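Pavus Desktop Tower: Owner's Guide
Section 7. Installing or replacing a 3.5-inch hard drive 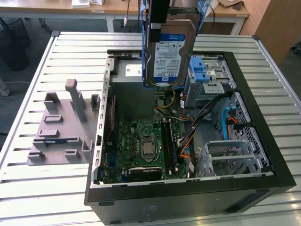
Fig. 7-1. Hard drive in its blue caddy, above the open case.

The tower takes 3.5-inch SATA drives in tool-free blue plastic caddies. The drive in Fig. 7-1 is a 1.0TB WD Blue. Other 3.5-inch SATA drives fit the same caddy.

Before you start

Back up any files you want to keep. Shut down the computer from the operating system, turn off the power supply switch, and unplug the power cord. Hold the power button for five seconds to drain what charge is left.

CAUTION: Touch bare metal on the case before you handle the drive or any cable. Repeat this if you walk away and come back.

CAUTION: The edges of the drive cage and rear slots can be sharp. Keep your fingers clear when reaching past them.

Removing the side panel

1. Lay the tower on its side on a firm, flat surface, with the removable panel facing up.
2. Slide the panel toward the rear and lift it off. Set it aside where it will not be stepped on.

Removing the old drive

3. Find the metal drive cage in the corner of the case. Two blue latches stick out from the top.
4. Unplug the SATA data cable and the power cable from the drive. Pull on the plugs, not the wires.
5. Squeeze the latch for the bay you are working on and draw the caddy straight out.
6. Flex the sides of the caddy outward and take out the drive.

Note: SATA data cables may be red or blue. The color makes no difference to speed. Write down which cable went to which drive.

Fitting the new drive

7. Set the drive in the caddy so the pins on both sides enter the mounting holes. The connectors must face the open end.
8. Line up the caddy with the bay and push until it clicks. If it stops short, pull it out and try again. Do not force it.
9. Connect the data cable, then the power cable.
10. Move all cables away from the processor and the graphics card.
11. Replace the side panel, stand the tower upright, and plug it in.

Note: A new drive has to be initialized and formatted before it shows up in your file manager. See Section 8.

If the drive is not listed at startup, turn off the power and reseat both cables. For replacement caddies, order part 3253. Spare latches are part 3873.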